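Chapter 5
Setting Out the Table

By now you have an arm bolted down, a gripper that opens and closes when you tell it to, and a program that can move one foam block from one side to the other. If your build is anything like ours was at this stage, you have also run that program far more often than you needed to, just because it's so much fun to watch! Now we get to the part of the project we like best. We're going to hand the arm a mixed bunch of everyday things and start teaching it to tell them apart and pick them up.

The build in this chapter grew up in a shared workshop in Cludlow, on a bench with a bandsaw at one end and somebody's half-finished canoe at the other. We called the arm Diver, after the way it dropped onto its first target (much too fast, and with a bang you could hear from the street). Diver runs on the same Gillska controller you wired in Chapter 2. Everything that follows will work on your own arm too, as long as it can lift 500 grams and reach all four corners of your work area.

Before any code, you need a good table. Cover it with plain cloth in one dark color. Felt is great: light things stand out on it, and round things don't roll off every time the bench gets bumped. Then go through your kitchen drawers and bathroom cabinet. Look for a tall thing you can lay down, a soft thing that changes shape, a flat thing that barely rises above the cloth, and something light enough to tip over at a touch. Leave plenty of open space between them for now. Crowded tables come in Chapter 8, and they're a whole different kind of fun.

In this chapter you will:

set up a work area and mark its corners
choose a first set of objects and write a card for each one
pick a grasp point by hand and test it at low speed
keep a log of 80 tries and read it for patterns

You will need the arm from Chapter 4, your notebook, a roll of masking tape, and the Messina grip sheet from the back of the book. Set the speed limit to 5 percent before you switch anything on, and leave it there until Section 5.3.

Warm-up. Study the layout at the end of this opening. For each object, write down where you would put the two fingers of a gripper and how wide they'd have to open. Then pick the one you think will give Diver the most trouble and say why. Keep your page, as we'll come back to it in Section 5.2.

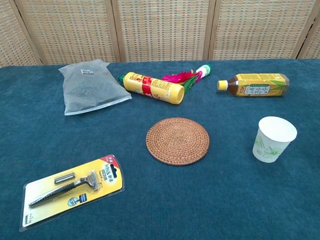
Reading time: 2 min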